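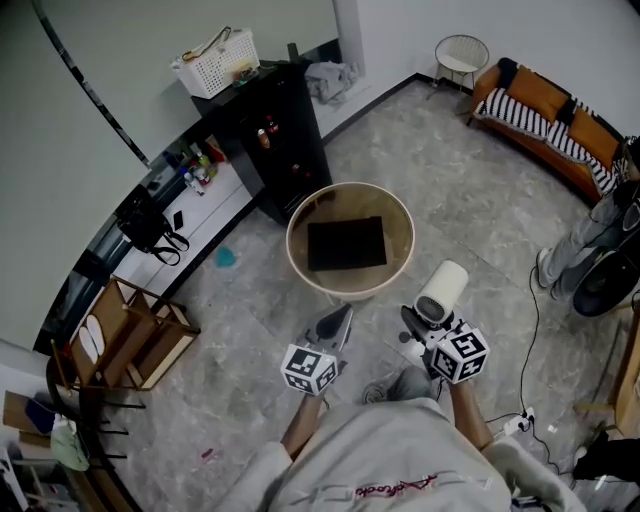 How to Set Up a Back-in-Stock Email for Your Online Store

If you sell anything that runs out, you are losing orders every single week to an empty button that says "Sold out." A back-in-stock email fixes a surprising amount of that, and it's one of my favorite things to set up because you do it once and it keeps working while you sleep!

I'm going to go through the whole setup using Podent, which is the email app I use in my own shop. Most of the other apps have the same pieces under slightly different names, so you should be able to follow along. You'll want one free afternoon. I did mine on a Sunday with a pot of tea and had it live before dinner.

Before you start

You need admin access to your store, a sender address on your own domain, and stock tracking turned on for every product you want to include. That last one trips up so many people. If a product is set to "continue selling when out of stock," the app never sees it hit zero and the sign-up form never shows. Go through your product list first and check the tracking column. It's boring, I know, but do it.

If you have a lot of variants (sizes, colors, scents), check those too. Tracking is set for each variant, and imported products often come in with it off.

Step 1: Turn on the sign-up form

In Podent, open Flows and choose Restock. Flip the switch next to Product Page Form. A form will now replace the Add to Cart button whenever a variant is at zero.

The default text is "Notify me when available." It's fine, but you can do better. Mine says "Email me when it's back" and the box underneath says "One email, then we leave you alone." Shoppers love knowing what they're signing up for, and I got noticeably more sign-ups after I added that second line.

Leave the newsletter checkbox unticked. Somebody asking about one ceramic jug in one color hasn't asked for your weekly news. If they want it, they'll tick it.

Step 2: Set your threshold

The threshold is how many units have to come back before the emails go out. The app starts you at 1, and I would change that right away. Say 80 people are waiting and one customer returns an item. With the threshold at 1, all of them get an excited email about a single jug, and almost all of them arrive to find it gone. Ouch.

I keep mine at 2 for slow, expensive pieces and a good deal higher for anything popular. You can set it per product under Restock Rules, and you can come back and change it any time.

Step 3: Choose how the emails go out

There are two options here: All at Once, and Batches. All at Once is perfect when you have plenty of stock. Batches sends to the people who signed up first, waits, and then moves down the list as long as there are units left.

I use batches with a one-hour gap for nearly everything. It feels fair, it's easy on a small packing table, and you don't get a pile of annoyed replies from people who clicked four minutes too late.

Also set your quiet hours while you're on this screen. If you update stock at 11 p.m., you don't want phones buzzing all over town. Mine hold until 8 a.m. in the customer's time zone.

Step 4: Write the email

Short, short, short! The person already wants the thing. You only have to tell them it's here and give them a button.

Subject line: use the product name and the word "back." Something like "The Kinari linen apron is back" beats anything clever I've ever tried, and believe me, I have tried clever. Put the product name first so it shows on a phone screen.

Body: here is the whole text of mine, and you are welcome to borrow it.

Hi,
You asked us to let you know when the Kinari linen apron was back in stock. It is! We can't hold one for you, but the button below goes straight to your color.
Thanks for waiting.

Then one big button. Make sure it links to the exact variant the shopper asked for and not the main product page. In Podent you do this with the Variant Link tag in the button settings. If you paste in the plain product address, everyone lands on the default color, which might still be sold out.

Skip the discount code. These folks were ready to pay full price, and if you hand out a code every time, they learn to wait for it.

Step 5: Test it properly

The preview button only shows you the design - it doesn't test the trigger. So do a real run:

Pick a product and set one variant to zero.
Open the page in a private window and sign up with a personal address.
Set the stock back above your threshold.
Wait for the email. Mine usually takes a few minutes.
Click the button on your phone and check that the right variant loads.

Remember to put the stock count back to the true number afterward. I forgot once and sold an apron I didn't have.

Step 6: Look at the waiting list

This is the part I get really excited about. Under Reports there's a table called Waiting, which shows every sold-out variant and how many people have signed up for it. It's a buying guide that your customers wrote for you!

Rawan Moussa runs a home goods shop in Abu Hammour and checks hers every month before she orders. Back in June she was planning to drop a line of storage baskets called Ranura that she thought had run its course. The list had 1359 people on it across three sizes. By the time her reorder landed it was up to 1541, and she had already moved the baskets to the front page.

Your numbers may be a lot smaller, and that's fine. Even a dozen names next to one color is worth knowing when you're filling in a purchase order.

If something isn't working

Form doesn't show: stock tracking is off for that variant, or your theme has its own sold-out button covering it. Try the Form Position setting first.

Emails don't send: check the threshold, then quiet hours. A restock below the threshold sits there silently until more units come in.

Same person gets it twice: they probably signed up for two variants. Turn on Merge Alerts and they'll get one message listing both.

Emails land in spam: your domain isn't verified. Go to Settings, then Sender, and follow the steps for adding the records. Give it a day before you test again.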